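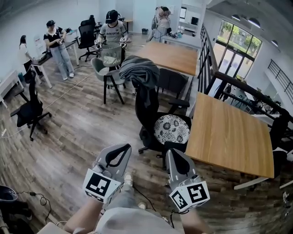 Write the floor rules first

Posted December 20, 2023

Every group that records hand demonstrations for robot training has a calibration document. Usually a good one. Ask for the floor rules and you get a blank look, or a link to the building fire policy, or a paragraph at the end of the onboarding slides that says be careful with cables.

I think that's backwards. I've spent the last while reading other people's rulebooks for this kind of work, since our own at Stomley is up for rewrite and I got handed it. So, opinions. Quick ones, I have to send the draft off by tonight.

The longest I read was Tendthorpe's. 134 items. Marker cubes get 6 items to themselves: how square the print has to be, how flat, what to do if a corner lifts, who is allowed to reprint one. All fine, all correct. If the marker is bad the track is bad and you throw the session out. Cables across a walkway get one item. It says "route sensibly."

Sensibly according to who? The person who laid the cable knew where it was. The person in the headset does not. Somebody with a gripper in each hand has no free hand to catch a table with, and they are watching the fingers, not the floor. That's the whole case for floor rules really, and it fits in two sentences.

So here is what I'd put on page one, before anything about data.

No cable crosses open floor while anyone in the room has a headset on. Up the wall, under a cover, or unplugged. Not taped for now. Tape for now in July is still there in December, I have peeled it up myself.

Power strips go against a wall or under a desk, chargers too. Never loose by a chair where someone sits to record.

Wheeled chairs get pushed in or moved out of the area before the headset goes on. I'd go further and ban wheels in the headset area completely, but I lost that argument here and will probaly lose it again. A chair rolls. You mapped the room with it in one place and now its in another.

One spotter per headset. Not one per room! A spotter is not someone at a nearby desk who will look up if there's a crash. They stand close, they have nothing else to do, and they can say stop. Langlois does this and wrote it down in plain words, credit to them. Their rule is that the spotter's stop beats everybody's, the session lead included. Steal that one.

Stairs and railings – if the recording room has an opening to a lower floor, the headset area is drawn on the side away from it and marked on the actual floor. The boundary in the software is a help but it's only as good as whoever drew it that morning.

Then people. Everyone in view of a wrist or head camera gets told before recording starts, and that includes whoever is just working at the desk behind. Most rulebooks cover the operator's consent and stop. Fellthorpe's has a form for the operator that runs 2 pages and nothing at all for the rest of the room. A sign on the door isn't enough if you were already inside when it went up.

The pushback I get is that all this slows things down. Sure. Our target is 400 clips per shift and clearing the floor properly eats into that. I'd lower the target. A quota that only works if people skip the setup is a rule too, it's just one you didn't write down, and the new hires learn that one first.

Other pushback: it's an office, people are adults, they can step over a wire. They can. With their eyes uncovered and their hands empty they do it all day.

I'm not asking for a standards body or some certificate on the wall. One page, large type, read out loud at the start of each shift by whoever is leading it. The marker stuff can start on page two. Tolerances, print sizes, gripper checks, battery logs, all of it, keep every item if you want.

Still undecided on loose clothing and on drinks at the tables. Tendthorpe bans both, Langlois only drinks – as in, only bans drinks. If your group has wording for either that people really follow, send it over and I'll put it in the next draft.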